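How to Shop for a Robot (When It Isn't Your Money)

Say your school wants a robot arm that can pick things up.

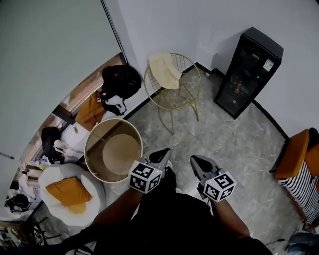

The Jirnent costs $4000. Easy, right? You save up, you pay, you go home with an arm. Except the arm comes with no hand. Hands -- grown-ups call them grippers -- are sold separately, like batteries, only much worse. One gripper is $1000, and most arms can't do a lot of good without one.

So now your list says $5000. Keep your pencil out.

Where will it live? A robot needs a floor or a table that nobody else is using, and grown-ups are very attached to their tables. Who will fix it? Stellan Söderlund runs the robot club at Edgate School, and he saves part of his budget for spare fingers. Gripper fingers wear out. Yours don't, so enjoy that.

Then there's teaching. A robot fresh from the box knows nothing about socks or cups. A person has to show it how to grab things, over and over, and that person would like to be paid, or at least fed. Put snacks on the list.

Last question: what job is it for? If the answer is "it looks cool," write that down too, and see what your principal says.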